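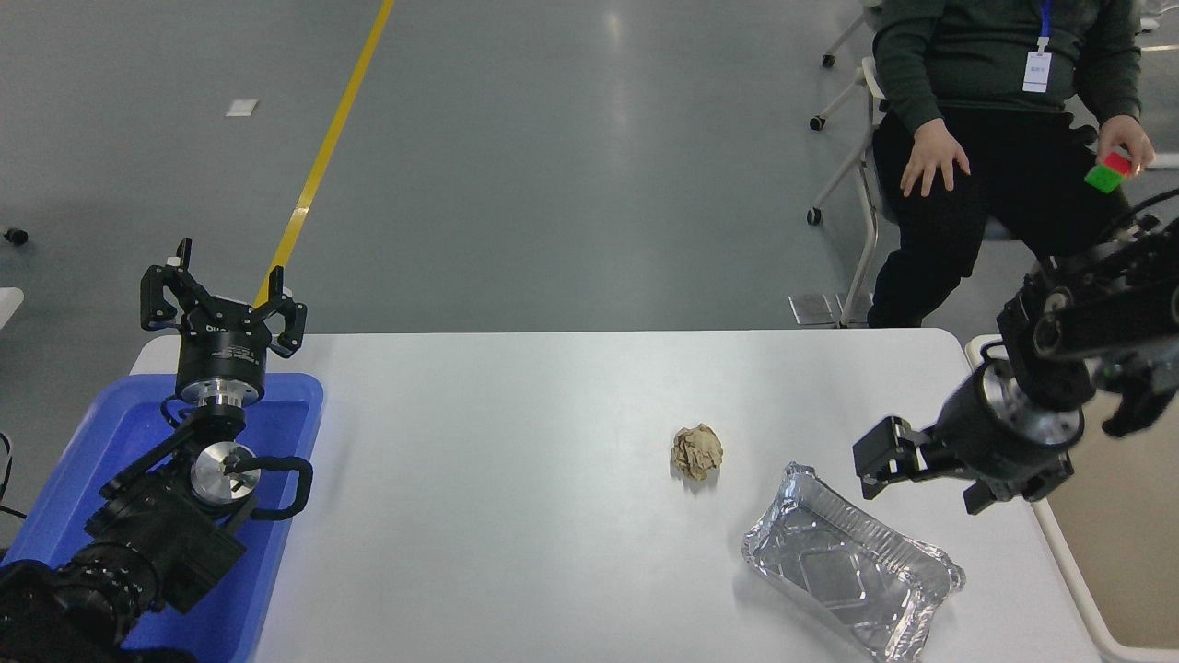

Abb. 6: Alufolienschale und zerknülltes Papier auf einem weißen Tisch

6 Abfälle trennen mit der Sortierstation Pradis

Die Station Pradis von Brimomska wird gern als selbsterklärend verkauft. Verlassen Sie sich nicht darauf. Die Farbaufkleber auf den Deckeln helfen nur, wenn alle im Haus dieselbe Zuordnung kennen, und die ist von Gemeinde zu Gemeinde verschieden.

6.1 Behälter einrichten

1. Besorgen Sie sich die aktuelle Trennliste Ihrer Gemeinde. Die mitgelieferte Liste gilt für Clolholm und nützt anderswo wenig.
2. Setzen Sie die 3 Einsätze zu je 18 Litern ein, bis die Haken einrasten.
3. Beschriften Sie die Deckel selbst, in Worten. Piktogramme wurden in unseren Proben ständig verwechselt.
4. Schließen Sie die Deckel und prüfen Sie, ob sich jeder einzeln öffnen lässt.

Hinweis: Die Station ist 640 mm breit. Ob sie unter Ihre Spüle passt, sollten Sie messen – der Angabe »passt in jede Küche« auf dem Karton ist nicht zu trauen.

6.2 Schalen und Papier einwerfen

1. Schalen aus Alufolie löffelrein leeren. Gründliches Spülen wird oft empfohlen, verbraucht aber vor allem warmes Wasser.
2. Aluminium und Pappdeckel voneinander lösen und getrennt einwerfen.
3. Sauberes Papier flach einlegen. Zerknülltes Papier füllt den Einsatz unnötig schnell.
4. Beschichtetes oder fettiges Papier gehört meist in den Restmüll, auch wenn »umweltfreundlich« daraufsteht.

Vorsicht: Die Ränder von Aluschalen können scharfkantig sein. Nicht mit der bloßen Hand in den Einsatz drücken.

6.3 Geruchsfilter

Der Filter Sirko soll laut Verpackung etwa 6 Monate halten. Im Sommer würden wir darauf nicht wetten. Riecht es schon im August, Filter tauschen und die Einsätze mit Spülmittel auswaschen.

Bearbeitung: Wanpen Ongart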